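News > Television > Drama

Rautiainen renewed for a second season, with a longer run and a new home on Monday nights

January 2, 2023
By the Platetti publicity team

14 shares | 3 comments

Platetti is delighted to share the news that so many of you have been writing in to ask about — our family drama Rautiainen will be back for a second season, and this time there will be 20 episodes of it, up from the 12 that went to air last year.

For anyone who hasn't yet met them, the Rautiainens are three generations of one family living over the shop they've run since the grandparents were newly married, and the first season followed them through a long winter of unpaid bills, an unexpected engagement and that dreadful business with the boat. When we left them, Nullska had just walked out of the kitchen with the keys in her hand, and we know (because you told us, at some length!) that a good many viewers felt this was no way to leave things.

The new season picks up that very same evening. Creator and head writer Aatos Harju has returned to lead the scripts, and he has been working away at them since August with a slightly bigger writers' room and, he tells us, a great deal more coffee.

"I'd always hoped we would get to spend more time with the grandmother, and with 20 episodes I finally can," Harju said. "The first season had to hurry past a few doors I would have liked to open. I'm very grateful to the network, and to everybody who watched it and then made their sister watch it too."

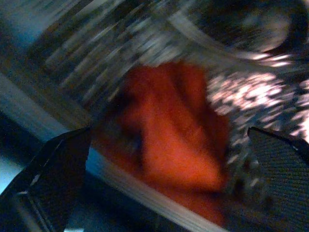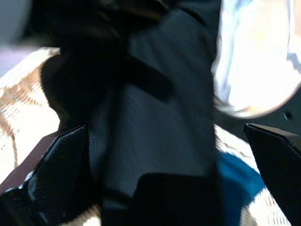
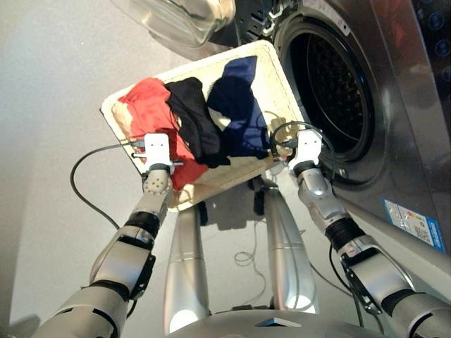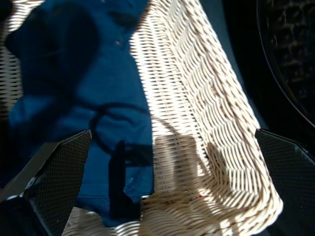 What to expect from season two

All of the main cast will be back, along with several new faces, among them a rival shopkeeper from across the harbour and a cousin whose arrival is the centre of a two-part story early in the run. Each episode will be 32 minutes long, the same as before, apart from the finale, which has been given a full hour so that the family's big summer party can be told properly from start to finish.

Viewers will also notice that the theme song has been recorded afresh. It's the same tune — we wouldn't dare change it — but it now has a small choir behind it, and our colleagues in the sound department are terribly proud of how it came together.

Gemon, which produced the first season, is once again making the program for Platetti, and most of the crew who worked on it last year have signed on for another go.

When and where to watch

The season opens with a double episode, and the drama will settle into its new Monday evening spot, where we hope it will make the start of the week a little kinder. Every episode of season one can be watched on the Platetti website until the new run begins, so there's still plenty of time to catch up, or to go back and have another look at your favourites.

Interview requests and enquiries about preview episodes are welcome at the Platetti press desk, which is open on weekdays during office hours.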